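Girkex G2 Hand-Held Gripper
by Drundum

Item no. 349
In stock. Ships in two boxes

Overview

Hand-held two-finger gripper for recording pick and place work by hand. No arm needed. Hold it, squeeze, pick stuff up, the camera on top records what the fingers do. Sold as a single or as a left/right pair.

Made for homes, not just labs. Floors, laundry, kitchen counters, trash sorting. Soft things and slippery things both ok with the stock finger tabs.

What's in the box

Gripper body, black, with fingers fitted
Camera mount and camera
Wrist strap
USB-C cable, 2 m
Spare finger tabs (one pair)
Hex key
Quick start card

Specs

Max opening: 124 mm
Finger travel: parallel, both sides move together
Weight: nearly 300 g without camera
Recording: 51 minutes on one charge, then swap or plug in
Storage: microSD, not included
Charging: USB-C, any decent phone charger works

Finger tabs

Stock tabs are narrow. Good for bottles, paper, plastic bags, cloth. Wide tabs sold seperately, get those for boxes and books. Two screws per side. Don't overtighten, the thread is short.

Software

Demudora recorder app, free with the gripper. Pairs with left and right units, names the files, flags dropped frames. Windows and Linux. Mac version planned for March, no promises on the exact day.

Export is plain video plus one text file with the finger positions. Opens in whatever you already use.

Before you order

Check your hand size. Grip is the same for left and right, small hands may want the short trigger (add at checkout, no charge).
Not waterproof. Wipe with a dry cloth.
Glossy floors can throw the tracking a bit, turn down overhead lights or lay a mat.
Keep loose straps and cords away from the fingers.

Returns and service

Send back within 30 days if it's unused or close to it. After that repairs go thru the Khasawneh service desk, put the item number and your order number on the outside of the box or it sits. Fingers and tabs count as wear parts. Body, trigger and mount are covered for one year.

Page updated Nov 8, 2020

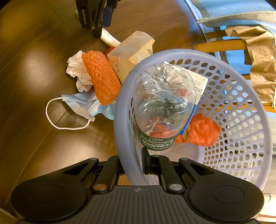

Tidy-up run: plastic basket, water bottle, odds and ends on the floor.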